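Night Linen Attendant, Part-Time
Zulow Guest Lodging, Naltmont

Zulow operates short-stay lodging at its Naltmont site and is hiring for one part-time position on the evening shift. The position reports to the housekeeping supervisor.

Duties
Strip and remake beds according to the posted room sheet.
Sort soiled linen by fiber content and load the Jikell washers.
Record damaged items in the linen log before end of shift.
Restock floor closets to the marked level.

Requirements
Able to lift 40 pounds repeatedly.
Able to read and complete written logs in English.
Prior laundry or housekeeping work is preferred but not required. Training is paid and lasts 6 shifts.

Conditions
Shifts start at 4 p.m. and run 6 hours, including one paid break. The laundry handles over 3000 pounds of linen a month, and volume is highest in December. Work shoes with closed toes must be worn at all times. Gloves and aprons are supplied.
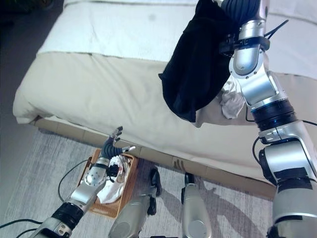
Pay is hourly and issued every two weeks. A shift differential applies after 8 p.m. Parking is available in the Bogdan Street lot.

To apply, complete the paper form at the front desk or request one by mail. Attach a list of past employers with dates. Incomplete forms are not reviewed. Applications are accepted until the position is filled.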